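Cindcombe Swap Shelf – minutes, June
Start: 7 p.m., Ronja's living room
Present: Dzifa Dankwa (chair), Ronja Åberg (minutes), four others who came for the cake

**1. Last minutes.** Approved unread, as is our custom.

**2. Money.** We hold $944. Dzifa reminded the meeting that this is the most we have ever had and that we should stop talking about it on the stairs.

**3. The table.** Agreed that the sorting table keeps its pink flowered cloth. A motion to buy a wipe-clean one from Nautiyal for $64 found no seconder. Books go at the far side, one at a time, so titles can be read out and claimed. First up was the teal paperback, *B=MAT*, with a clock on the cover and the rest of its title in Chinese.

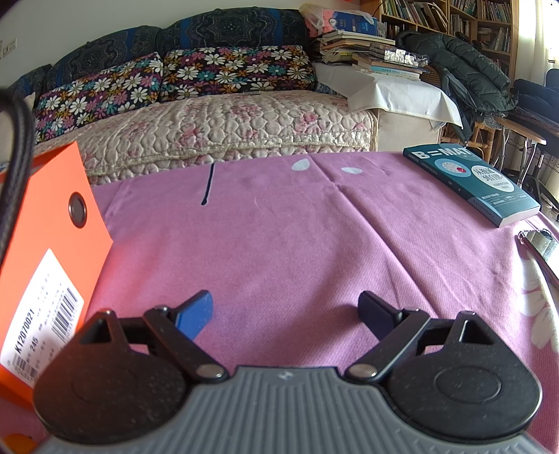

Two people wanted it and neither would say why. It goes out for 20 days to whoever returns the Gavel jigsaw first, with all its pieces.

**4. Boxes and canisters.** Long discussion. Under the current rule, containers are accepted only with their lids. Ronja asked whether an open box counts as a container or as packaging, and the meeting lost a quarter of an hour it will not get back. Put to a vote: anything that stands up by itself is a container. Fruit is refreshments and may not be swapped, whatever happened in the spring.

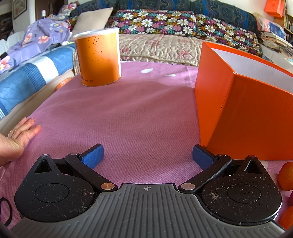

Dzifa said that by this rule the sofa cushions were containers too, if you leaned them properly, and asked for her objection to be recorded. It is recorded.

**5. Blankets.** Offers of blankets are closed until the Trisis cupboard has been emptied. The limit stays at 50 items in the cupboard – folded, please.

**6. Any other business.** Cake.

Closed 8:40 p.m. Ronja to return the borrowed chairs.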